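About Us

Hi! I'm Kiều Trịnh, and I started Clestovitz because I couldn't find a science class for my own kid that wasn't either a slideshow or a volcano. (We do the volcano too. I gave in after the first year.) We're a small hands-on science and kitchen school for ages six to twelve, upstairs from the bike shop on Urnholm Street, and if you've ever walked by and wondered why the stairwell smells like vinegar and red cabbage, now you know.

I taught middle school chemistry for a long time before this, and the part I loved was always lab day. Kids who wouldn't open a textbook would stand there for half an hour tilting a tube back and forth, watching one color sink under another. So when I finally got up the nerve to sign a lease, I wanted a place where it was lab day all the time. We opened in January with 4 students, one of whom was my niece, and a sink that only ran cold. My brother-in-law fixed the sink. My niece is still with us and has very strong opinions about how the racks should be put away!

The whole place is 755 square feet, and I've used every bit of it. There's the front room with the long tables, the little kitchen behind it, and a hallway where we hang the aprons. I kept the walls white and the tables light so the colors show up when we're mixing, and so I can spot a spill before somebody's sleeve does. Parents ask me all the time whether I'm going to put up posters. I keep meaning to, but I like having a plain wall behind a tube of something bright orange, so the posters are still in their box.
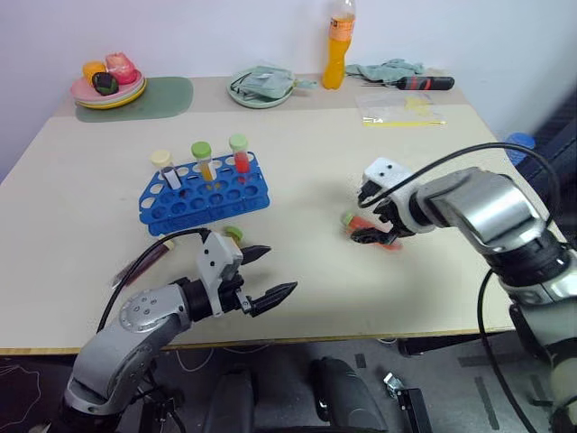

Every class begins with setting up, and I'm a bit of a stickler about it. Racks come out, tubes go in standing up, and caps stay with their tubes, which is a rule I made after we spent most of one afternoon on our hands and knees looking for a green one. We do density columns, color mixing, indicators, yeast balloons, crystals, and a messy unit on soap that the older kids beg for. Everything we pour in class is colored water or comes out of a grocery bag. If a recipe calls for goggles, I wear them too, and yes, I look ridiculous.

Then there's the kitchen half of what we do. I don't see a big line between measuring a tube and measuring flour, and the kids don't either once they get going. Our younger group, the Trelo class, spends a lot of time on pretend food before they get near the real thing. They sort it, set plates, stack plates, wipe down, and run a restaurant with prices that would put you out of business in a week. The older group is called Tedesco, after the street I grew up on, and they cook. Flatbread, jam, pickles, a lemonade that they've reworked so many times I've lost track of which version is the official one.

Cleanup is part of class, and I won't let anybody out of it. We end a little early so there's time to rinse the tubes, fold the cloths, and get the plates back where they live. A few parents have told me their kids started doing this at home, and one mom wanted to know what I was threatening them with!

We've now had nearly 800 kids come through, counting the summer camps and the birthday parties, and I still teach most of the classes myself. Groups are small and they're going to stay that way. If your child is shy, tell me ahead of time and I'll save them a spot at the end of the table by the window, where it's a little quieter.

Come visit before you sign up. The door downstairs sticks, so give it a good push, and please wear something you don't mind getting beet juice on.

Kiều

Page last updated 10/06/2019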